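台式机开箱检修安全检查表(附填写意见)

适用范围:二楼维修间送修的立式台式机,侧板打开后的检查、除尘、拆装
表格版本:第5版,3月修订
本次检查日期:2020年8月20日,星期四
资产登记系统:Vunen
结论:有条件通过,整改项见末尾

填写说明:每项填“合格”“不合格”“不适用”之一。不合格的必须写意见,合格的有话要说也可以写。意见写给下一个接手的人看,请写清楚位置,不要只写“注意”。

一、断电与静电

1. 电源线已从机箱后部拔下,不只是关插排开关。
合格。

2. 拔线后按住开机键放电。
合格。规定是按5秒,上一版写的“片刻”已删掉。

3. 显示器、网线、外接音箱全部拔除。
合格。网线水晶头的卡扣断了,拔的时候没有阻力,另开一张单子换线。

4. 防静电手环已佩戴,夹子夹在裸露金属上。
不合格。手环夹子生锈,夹持力不够,轻轻一拉就掉。当天改为开工前先摸接地金属、每次离开工位回来再摸一次。这个办法只能临时用,新手环到货前不做处理器的安装。

5. 工位上没有饮料和食物。
合格。水杯统一放到门口的架子上。

二、工位与工具

6. 照明能照到机箱底部。
合格。台灯是Katiyar的夹式灯,灯臂关节松了,每次调完要把旋钮再拧一下。

7. 螺丝刀刀头完好,与螺丝规格相符。
合格。工具柜第二层那把刀头已磨圆的,已经贴红标签停用,请不要再放回去。

8. 拆机箱框架处的螺丝时,一手握柄,一手扶稳刀杆或刀柄,刀头对正后再用力。
合格。框架紧挨着主板,刀头滑出去最容易划到板面。不要单手斜着拧。

9. 拆下的螺丝按位置放入分格盒。
不合格。分格盒没有贴标签,固定硬盘的粗牙螺丝和固定光驱的细牙螺丝混在一格。已重新分开,标签待补。

10. 机箱放平放稳,不悬出桌沿。
合格。

三、机箱内部

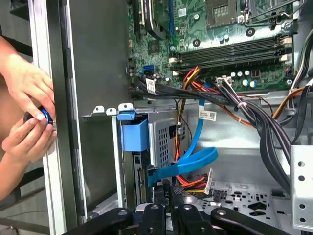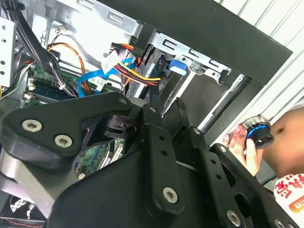 主板为绿色板,机箱内有彩色电源线。

11. 处理器插座无保护盖时,不得用手指、布或毛刷碰触针脚。
合格。提醒一句:除尘要避开插座区域,气罐也不要对着针脚近距离吹。插座空着的主板,收工前一律盖上保护盖,保护盖放在Fiklow零件盒的最上层。

12. 内存插槽内无异物,两端卡扣能正常开合。
合格。装内存的时候听到卡扣到位再松手,不要在一端猛压。

13. 主板固定螺丝齐全,没有掉落在板面或板底的螺丝。
合格。查板底的方法是把机箱慢慢倾斜,听有没有滚动声。翻找的时候别用带磁的长杆在板面上扫。

14. 电容顶部无鼓起、漏液。
合格。用放大镜逐个看过。送修人说机器“偶尔自己重启”,先从电源查起,暂不换板。

15. 线束已理顺并扎好,不碰风扇叶片,不压在散热片上。
合格。扎带剪断后的尖头要剪平,上个月有人划破过手背。加扎带时不要扎得太紧,线皮会被勒出印子。

16. SATA数据线两端插紧,弯折处没有死角。
合格。蓝色线容易被当成拉手,挪硬盘之前先把它拔下,拔的时候捏插头,不要拽线。

17. 电源线插头插到底,红、黄、黑各色线皮没有破损。
合格。硬盘电源插头偏紧,左右轻晃着拔,不要用钳子夹。

18. 机箱金属边缘无毛刺。
不合格。硬盘架内侧的边没有卷边,手伸进去换线时容易蹭到。已用胶带包住,下次保养时换成橡胶护边条。包胶带时注意不要挡住通风孔。

四、除尘

19. 除尘在窗边或抽风机下进行。
合格。

20. 用气罐时保持罐体直立,与板面留出距离。
合格。气罐是Zonero牌,余量不多了,本周内补货。罐体倒过来会喷出液体,这条每次培训都讲,每次还是有人犯。

21. 吹风扇时用手指或塑料棒固定扇叶。
合格。

22. 室温、湿度在允许范围内。
合格。当天湿度为65%,超过上限时停止开箱作业,先开除湿机。

五、合盖与通电

23. 清点工具,机箱内没有遗留物。
合格。请逐件对照工具清单打勾,不要凭印象。

24. 侧板先不装,通电观察风扇是否正常转动。
不适用。零件还没有装齐,本次不通电。

25. 通电时手和工具全部离开机箱内部。
不适用。同上。

26. 侧板装回,螺丝拧紧,资产标签未遮挡。
不适用。机箱开着过夜的,必须罩上防尘罩,并在机箱顶上放“勿通电”牌。牌子现在只剩4块,用完请还回来。

六、整改项

防静电手环:更换夹子或整条更换。手环未到货之前,第4项一律按不合格填,不要因为“平时也没出过事”就改成合格。
分格盒:补贴标签,粗牙、细牙分开写,字写大一点。
硬盘架边缘:改用橡胶护边条,长度需约9厘米,多裁一点再修。
气罐:补货,空罐单独回收,不要扔进普通垃圾桶。
网线:更换后在Vunen里更新记录,旧线剪断再丢,免得又被捡回来用。

七、其他意见

第13项和第23项有重复,建议下一版保留两处,但把倾斜听声的方法只写在第13项。
第8项原来写的是“双手操作”,有人理解成两只手都握刀柄,已经改成现在的写法。
第16项建议加上“拔线前拍照或做标记”,装回时接口顺序不容易弄错。
表格末尾的签字栏太窄,打印时请选横向。
本表填完后贴在机箱顶部,随机器一起走,机器交还时收回,放进门后的文件夹。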